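亲子出行版 > 交通与住宿

主题:带两个娃去Batico,坐夜船还是坐飞机?求坐过的说说

楼主 糯米团子她妈
发表于 2024年11月11日

先说情况。我们一家四口,大的六岁半,小的刚满两岁,一月份想去Batico住五个晚上,酒店已经定了Grusden(海湾那家,不是山上那家),现在卡在怎么过去。

两个方案:

一个是从Pearce港坐夜船,晚上八点多开,第二天早上七点左右到。四人间包舱,单程1,836,想要带窗的再加343。行李不限,推车直接推上去。

另一个是飞,单程四个人加起来2,413,飞行时间才一个小时出头,但是航班是早上六点五十的,我们家到机场要一个半小时,等于凌晨三点多就得把两个小的从被窝里挖出来。而且这个价不含托运,推车和箱子还要另外加钱。

我老公坚定站飞机,说船上睡不好,第二天全家报废。我自己有点想坐船,主要是大的从夏天开始就迷上船了,天天画烟囱。再一个就是省一晚房费,虽然酒店那边第一晚能不能改我还没问。

我最怕的是晕船。我自己坐公交坐后排都会难受,两个娃不知道随谁。一月份的海到底晃不晃?坐过的来说说吧,好的坏的都想听!

2楼 海边捡石头

坐过,前年也是一月,带一个四岁的。去程平得像在家里,我半夜醒了还以为没开船。回程就不一样了,大概十二点以后开始晃,是那种慢慢地抬起来再慢慢地放下去,走廊里的门一直嘎吱嘎吱响。我儿子睡得跟小猪一样,完全没醒,我和他爸两个人躺着盯天花板盯到四点。

所以我的经验是,小孩多半没事,大人比较惨。你自己坐公交都晕的话,药一定要提前吃,上了船觉得不舒服再吃就晚了。

带窗的我觉得不值。晚上外面全黑的,早上倒是能看到一点日出,可是你直接上甲板看不是更好吗。

3楼 三只行李箱

反对楼上关于窗的说法,哈哈。带小小孩的话有窗真的不一样,没窗那种舱关了灯是彻底的黑,伸手不见五指,我女儿当时两岁多,半夜醒了看不见我,哭得整条走廊都听见了。后来开着卫生间的灯睡的,排风扇又跟着转一晚上,吵得要命。

带个小夜灯能解决,但是我们当时没带嘛。

飞机我也坐过那班六点五十的。评价就一个字,困。不过到了以后上午九点就在海边了,那天下午全家在酒店睡了三个小时,等于也没赚到什么。

4楼 阿蓝不蓝

飞机党来了。

楼主你算账的时候别只算票。船到Batico是停在北边的老码头,离Grusden那一片还有四十多分钟车程,早上七点下船,公交还没几班,出租要排队。我们那次在码头外面站了快一个小时,风大得帽子都戴不住,小的那个把早饭吐在我袖子上。飞机场到海湾那边反而近,酒店有班车。

另外Grusden入住是下午三点,早到可以寄存行李,但是房间不一定给你。你早上八点到,两个一夜没睡好的小孩,大堂里耗七个小时,想想看。

5楼 糯米团子她妈(楼主)

谢谢各位!回得好快。

@海边捡石头 药的事记下了,我准备去问一下医生,两岁那个应该是不能乱吃的。

@阿蓝不蓝 码头这个我真的不知道,我一直以为停在镇中心……地图上看着挺近的啊。那你们后来是怎么走的,排到出租了吗?

七点到、三点入住这个确实头疼。我刚才打电话问酒店了,前台态度蛮好的,说一月不是旺季,前一晚空着的话十一点左右就能进,但是不能保证。

6楼 阿蓝不蓝

排到了,后面跟我们拼车的是一对老夫妻,人很好,还给了我一包湿纸巾。车费具体多少忘了,反正不便宜。现在好像可以提前在Brirnus上订接船的车,我同事订过,说司机会在出口等,座椅也能加,不过安全座椅要单独勾选,默认是没有的。

7楼 老杨树下

我来说一个不一样的角度。孩子六岁半,正迷船,这种年纪能有几年?我家老大小时候迷火车,我们为了省事每次都开车,后来他不迷了,现在十五岁,叫他出门跟要他命一样。我到现在还后悔没带他坐一次卧铺。

船上有个小小的儿童角,一些软垫子和积木,谈不上好,但够他们玩到九点多。甲板上晚上能出去,风大,帽子围巾都要。开船那会儿的汽笛特别响,小的可能会吓到,你提前捂一下耳朵。

晕不晕的,看运气。一月真刮大风的话它会停航,不会硬开的,这点倒可以放心。

8楼 阿蓝不蓝

楼上说停航,这恰恰是我要说的风险呀。停航了怎么办?五个晚上的假,少一个晚上加一个白天,酒店还不退。我们有朋友一月份就碰上过,当天下午四点才收到短信,一家人已经在去港口的路上了。

飞机也会取消,但是改签下一班一般就是当天的事。

9楼 老杨树下

飞机一月份因为大雾延误的也不少吧,Pearce那个机场什么德性大家都知道。我不是要抬杠,我是觉得两边都有风险,那就挑孩子喜欢的那个。

10楼 阿蓝不蓝

好吧,大雾这个我承认,哈哈。我还是站飞机。

11楼 一锅炖

能不能折中?去程坐船,回程坐飞机。

我们去年就是这么弄的。去的时候大家都兴奋,睡得差一点也无所谓,反正第一天本来就没安排什么。回来的时候都玩累了,谁也不想再折腾一晚上,飞机一个小时到家,洗衣机转起来,完美。而且回程有一班是中午的,不用起早!

缺点是船票单买没有往返折扣,飞机单程有时候也比往返贵,你自己比一比。还有推车的问题,去的时候大推车可以推上船,回来坐飞机就要托运,我们那次托运推车加一个箱子花了300左右,心疼了一下。后来学乖了,只带那种折起来很小的。

12楼 三只行李箱

折中这个好。补充几条船上的东西,都是自己踩过的坑:

上船以后先去把晚饭位子占了。餐厅八点开船以后全是人,排队排到孩子发疯。我们后来都是自己带饭,寿司卷、煮玉米、切好的水果,在舱里摆开了吃,地上铺一块旧桌布,吃完一卷就走。

舱里的上铺有护栏,但是护栏只有半截,六岁半的可以睡,两岁的千万别。两岁那个跟你睡下铺,靠墙,外侧塞个卷起来的毯子。

空调自己调不了几度,偏热。我带的厚睡衣全没用上,娃穿着短袖睡的。

毛巾有,牙刷没有。拖鞋也没有。

插座就两个,还在同一面墙上,离床很远。带一根长一点的线。

早上六点多广播会响,很响,四种语言轮流来一遍,想多睡半小时是不可能的。

13楼 糯米团子她妈(楼主)

天哪这也太有用了,我截图发给我老公了,他看完说的第一句话是“六点多广播四种语言”,然后用一种“你看吧”的眼神看着我。

不过他对一锅炖的折中方案居然没反对!说回程能坐中午那班的话他可以接受。

我再问一句,两岁的坐船要不要单独占一个铺?我看Brirnus上面写的是三岁以下免票不占铺,但是四人间包舱又是按舱收钱的,那我们其实是三个人的票加一个免票,订四人间会不会亏?有没有三人间?

14楼 海边捡石头

没有三人间,只有两人和四人。四人包舱就是一口价,住三个也是那个钱。两人间很小,两大两小别想了,门口放个箱子就没法转身。

你也可以买散铺,跟别人拼,便宜不少,可是带小孩我劝你别,万一半夜哭起来自己先尴尬死。

15楼 不爱吃香菜的爸

潜水很久,冒个泡。我是晕船体质,坐过三次这个船,讲讲我的心得:

订舱选中间的、低层的。船头船尾晃得厉害,高层也晃得厉害。网上订的时候能看舱位图,但是手机版看不到,要用电脑打开。

上船前吃一点,别空腹,也别吃太油。我第一次在港口吃了一大碗红烧牛肉面,后果就不描述了。

躺平。真的,开始晃了就躺平,闭眼,别看手机。站着坐着都比躺着难受。

姜糖对我没用,我老婆说有用。

至于飞机,小飞机遇到气流也晃,那个晃是突然一下一下的,我反而更受不了。所以晕船的人未必坐飞机就舒服,楼主老公可以参考一下。

16楼 阿蓝不蓝

不是,低层离机房近,很吵的呀。我们那次在最下面一层,嗡嗡嗡响一夜,床板都在抖。

17楼 不爱吃香菜的爸

吵我能忍,晕我忍不了,哈哈。戴耳塞。要么选中间那一层,也不是非得最底下。

18楼 小满在路上

看到Grusden进来的,刚住回来,讲两句住的吧,交通的大家都讲完了。

海湾那家的家庭房是一张大床加一个沙发床,沙发床挺硬,我女儿八岁睡着正好,你家六岁半的应该也行。婴儿床要提前写邮件说,到了再要不一定有。泳池一月是开的,水是温的,但是从泳池走回房间那一段是露天,风一吹,孩子嘴唇都紫了。酒店浴袍只有大人尺寸,自己带个小浴袍或者大毛巾,那种带帽子的最好。

早餐很好!有一个现做松饼的台子,我女儿连吃了五天。八点半以后人多,七点半去比较舒服。

洗衣服的话一楼有投币的洗衣机,烘干要等,我们都是晚上孩子睡了以后下去一个人弄。

附近走路十分钟有个小超市,牛奶尿布都有,价格比镇上贵一点点,反正不用背过去了。

19楼 糯米团子她妈(楼主)

@小满在路上 太好了,正想问尿布!那我箱子一下子空出来一半。婴儿床我今晚就写邮件。

@不爱吃香菜的爸 舱位图我刚用电脑打开看了,真的有,手机上找了两天没找到,我还以为是我眼睛有问题。中间层中间段还有两个带窗的四人间,我倾向带窗的,三只行李箱说的那个全黑我光想想就怕,我家小的半夜醒了找不到人能把船哭沉。

海边捡石头别生气啊,哈哈。

20楼 海边捡石头

不生气,加那点钱买个安心也行,小夜灯还是带一个。

21楼 老杨树下

上船那天记得早点到,有家庭通道,推着推车的可以先上。牌子不太显眼,在检票口右手边,没看见就问穿背心的工作人员。先上去的好处是孩子可以在甲板上看装车,大卡车一辆一辆倒着开进船肚子里,你家大的肯定喜欢,能看一个小时不带眨眼的。

22楼 一锅炖

对对对,看装车!我家的看得不肯走,晚饭都是端着在窗户边上吃的。

还有回程飞机那个,中午那班经常提前好久就满了,定了就早点下手,别像我们拖到最后只剩三个连座加一个单独的,最后我一个人坐在最后一排厕所旁边,倒是清静。

23楼 糯米团子她妈(楼主)

更新一下!船票订了,去程夜船,中间层,带窗四人间。回程中午的飞机也订了,四个人坐在一起。接船的车在Brirnus上订好了,安全座椅勾了一个,增高垫勾了一个。老公负责耳塞,我负责药和小夜灯,大的说他负责望远镜(他没有望远镜,现在在管外婆要)。

第一晚酒店改成了从第二天开始住,前台答应尽量早给房,不给就先去泳池泡着,换洗衣服单独放一个包里。

谢谢大家,一月份回来交作业。

24楼 三只行李箱

等作业!换洗那个包别塞到大箱子最底下,别问我怎么知道的。
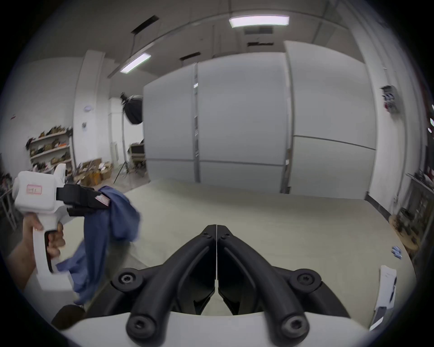
本版其他热帖

Batico一月份穿什么,羽绒服要不要带
Pearce港停车场过夜怎么收费
两岁坐飞机耳朵疼,大家都怎么哄
Grusden海湾店和山上店,带老人选哪个
六岁娃第一次自己收拾行李,晒晒都装了啥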